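Praletti Music Publishing has acquired a stake in the catalog of songwriter and producer Hayley Hollis, the company said on Wednesday. Terms were not disclosed.

The agreement covers the publisher's share and part of the writer's share of more than 200 compositions. It includes all songs Hollis wrote for the group Clirkstead, along with her later work for film and television. Hollis keeps the remainder of the writer's share and approval rights over advertising and political use.
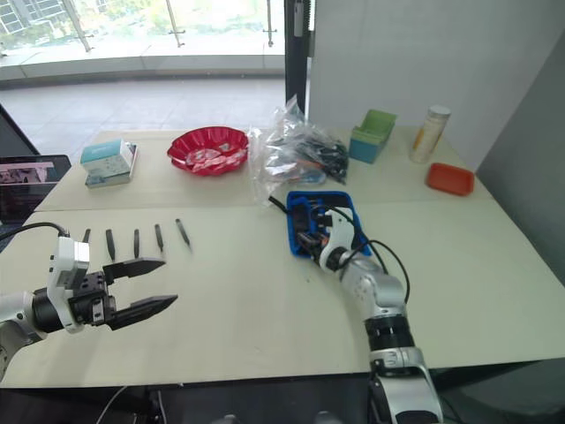
Master recordings are not part of the transaction. The four Clirkstead studio albums remain with Grititz Records under a license that predates the deal, and synchronization requests that involve the original recordings will still need clearance from both parties. Requests that involve only the composition will go through Praletti's licensing desk.

Administration moves to Praletti at the start of the next royalty period. Until then, the current administrator, Ezzat Songs, will continue to collect performance and mechanical income and will account to Hollis on its usual schedule. Ezzat retains collection rights for 90 days after the transfer for income earned before that date. Subpublishing agreements outside North America will run to the end of their present terms and will not be renewed.

Sandrine Caron, head of catalog acquisitions at Praletti, said the first task would be to correct registrations. A number of the early works were filed under two different spellings of a co-writer's name, and several have split claims that do not add up to the full share. "We will match every work to its recordings before we pitch anything," Caron said. "Income on the unmatched titles is sitting in suspense accounts, and that has to be claimed within the filing period."
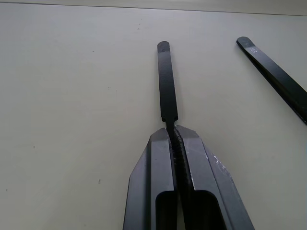
Hollis will also sign a go-forward agreement for new compositions. It has an initial term of two years with one option, exercisable by the publisher. Songs written under it will be co-published with her own company, and rights in works that have not been commercially released by the end of the retention period will revert to her.

"I wanted the old songs and the new ones in the same office," Hollis said. She is writing for a second solo album, which has no release date or label.

Praletti said existing print licenses for the Clirkstead songbooks would be honored. Lyric display licenses will be reissued in December.

Related items

Ezzat Songs names new head of royalty audit
Grititz Records to reissue Clirkstead debut on vinyl
Mechanical royalties: how split disputes are handled
Praletti opens sync licensing desk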